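Adeck glass spice shakers and Ultatwood low rack: long-term test

Reviewed by Elvira Sotelo

Adeck sells its glass shakers singly or with a small rack from Ultatwood. I bought two shakers and the rack together and have used them daily since December, first beside the hob and then on the dining table. The rack is sold separately too, so I have marked the two items apart.

Shaker body

The body is a plain clear cylinder with a white plastic cap. Wall thickness is even all the way up, with no visible seam. The base is heavy for the size and the shaker does not tip when knocked lightly with the back of a hand. Clear glass gives an exact view of the fill level, and for anyone cooking from a shopping list that is worth more than a printed label. The drawback is light. Paprika kept on an open worktop will fade sooner than paprika kept in a cupboard, and the glass has no tint to slow it down.

No labels are supplied. Two powders of different colours are easy to tell apart, but cumin and ground coriander are not, and I ended up writing on masking tape stuck to the base.

Cap

The cap is tall in proportion to the body and carries a small round tan-gold dot on the side. I use the dot as an alignment mark when refitting the cap, though the leaflet does not mention it. There is a slight raised lip at the top, enough for a wet thumb to find.

Flow is on the generous side. Fine powders come out quickly and need a light wrist. Coarser grinds are better behaved. I weighed the output of one firm shake several times and the spread was wider than I would like for baking, but acceptable for a stew.

The white plastic picks up a faint orange tinge after contact with chilli. Washing-up liquid shifts most of it, bicarbonate of soda the rest. I wash the caps by hand. Rocío Henao, who tested the same set for Pisharody, puts hers through the dishwasher and reports no warping after 37 cycles.

Rack

The rack is black metal with thin square-section legs and a dark flat shelf set low, close to the table. It arrives in one piece. All four feet sat level on my table and on a tiled worktop, with no rocking. The finish wipes clean, but flour shows on it from across the room.

The low shelf makes lifting a jar out easy and wiping underneath awkward. A folded cloth goes through; a sponge does not. On soft timber I would add felt pads, as the feet are narrow and the load on each is concentrated. My table is a pale wood and had one small dent before I fitted them.

In daily use the shakers spend much of their time in front of the rack, where they are quicker to reach. 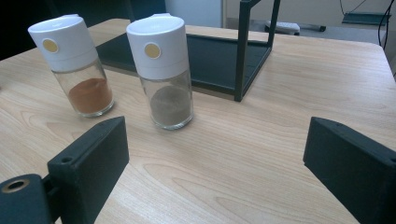

Comparison and verdict

The obvious alternative is the Benau shaker, which has a steel cap and a narrower neck. It doses more evenly and is harder to refill without a funnel. The Adeck opening takes a teaspoon – a real advantage if you buy spices in 500 g bags.

Shakers: 87 out of 100. Marks lost for staining and for the lack of labels.

Rack: 3 stars out of five. Sound construction, poor clearance, and felt pads ought to be in the box.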